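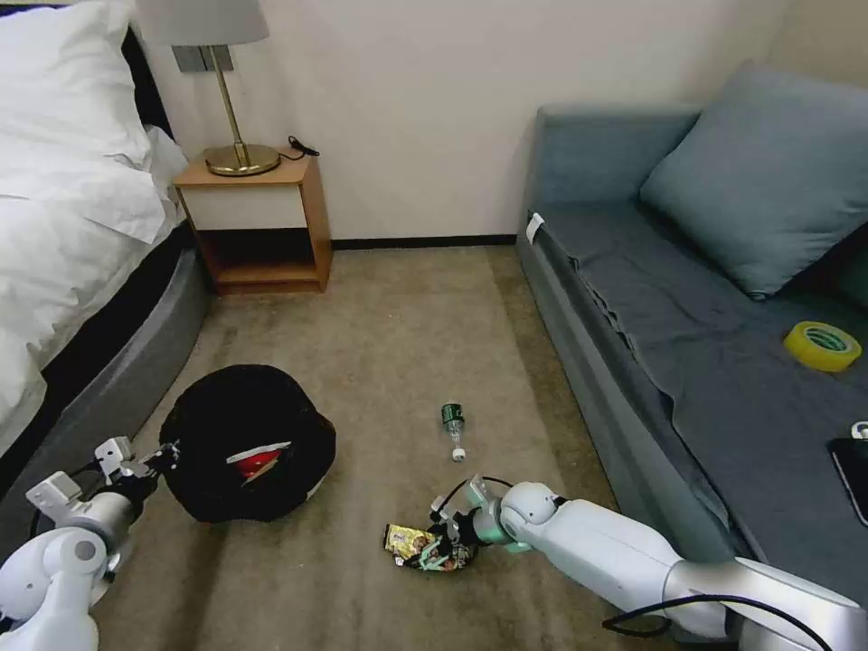 Brumel pulls tidying robot from Drevdale apartments after arm held worker's hand to floor

Search this site Enter keyword Go

November 14, 2024
By Cheng-en Siu

DREVDALE. A two-armed robot that picks up after guests at the Flinden short-stay apartments has been taken out of service after one of its arms pressed a housekeeper's hand into the carpet and did not let go for 30 seconds.

The housekeeper was treated for bruising to two fingers and went back to work the next day. Brumel, which makes the robot and sells it under the name Kan, called the incident "a brief unintended hold" in a statement on its website. Thirty seconds is a long time to have your hand under a machine, and the statement does not give the figure. It comes from the building's own incident report, a copy of which was seen by this reporter.

The Kan is meant to clear a floor before a person comes in to vacuum and change the bed. It goes after the usual litter of a rented room: caps, drink bottles, candy and chip wrappers. Flinden has been using it since July under a trial agreement with Brumel. Neither side will say who is paying whom.

According to the report, the robot was trying to lift a flattened wrapper when the housekeeper, who had come in early to collect towels, bent down to grab it first. The right gripper came down on the back of her hand. The arm kept pushing. She called out, and a coworker in the hallway pressed the stop button on the robot's base. The report says the arm stopped moving at that point but stayed where it was, still loaded, and had to be pulled up by hand.

That last part deserves more attention than Brumel has given it. A stop button that freezes an arm in place does little for whoever is under the arm.

Brumel puts the fault down to the way the robot handles thin objects. A bottle on its side gives the fingers something to close on. A wrapper on carpet gives them almost nothing, so the software tells the arm to push down and feel for contact before it pinches. On a hard floor the contact is easy to read. On carpet, the company says, the pile gives way slowly and the reading arrives late, and in some cases the arm "continues to seek" after it has already touched something.

Brumel's product sheet says downward force is limited to 30 newtons. The limit is set in software, the same software that was late in noticing it had hit anything. Asked whether there is a separate mechanical limit in the wrist or shoulder, a spokesperson said the company "uses a layered approach to safety." Asked again, the spokesperson sent the product sheet.

The company also says the fault is rare. In its filing with the Drevdale building safety office, it reports 1,985 pickup attempts at Flinden during the trial and 19 in which the arm pressed longer than it should have. That works out to just under one percent. Brumel describes this as "well within expectations for an early deployment."

Whose expectations, the filing doesn't say. It also doesn't say how many of the 1,985 attempts were on wrappers and other flat things. If the fault only shows up with those, the rate that matters is the rate for those, and it could be a good deal higher. A request for the breakdown was turned down on the grounds that it is commercial information.

The other 18 cases were found in the robot's logs after the housekeeper was hurt. There was no person within reach in any of them, according to Brumel, and no alarm was raised. The logs recorded each one as a completed attempt. Some were marked as successful because the item was later found in the bin. The filing does not rule out that a housekeeper put it there.

Mei-kuen Lam, who inspects powered equipment for the safety office, visited the building last week and watched the robot run in an unoccupied unit with the arm speed turned down. She would not discuss her findings before they are published, but she did take issue with the trial's ground rules.

"The paperwork says staff will not be in the room while it is working," Lam said. "Then you look at the cleaning schedule and there are eleven minutes between the robot going in and the housekeeper going in. What do you think is going to happen?"

Flinden's management said staff had been told to wait at the door until the robot signals that it is finished. Two housekeepers, who asked that their names be left out, said they had been told the same thing and had also been told not to fall behind.

Brumel says a software update now in testing will make the arm back off as soon as contact is doubtful, and will make the stop button raise both arms instead of locking them. It has not given a date. It did confirm that Kan units in other buildings are still running, with what it calls "updated guidance for operators." The company declined to share the guidance or say how many buildings are involved.

The safety office can require a repair before the robot goes back into use at Flinden. It has no authority over units outside Drevdale.

Housekeepers at the building are picking up the floors themselves for now. Management said the cleaning schedule has been extended to allow for it. A copy posted in the staff room, dated after the robot was removed, shows the same times as before.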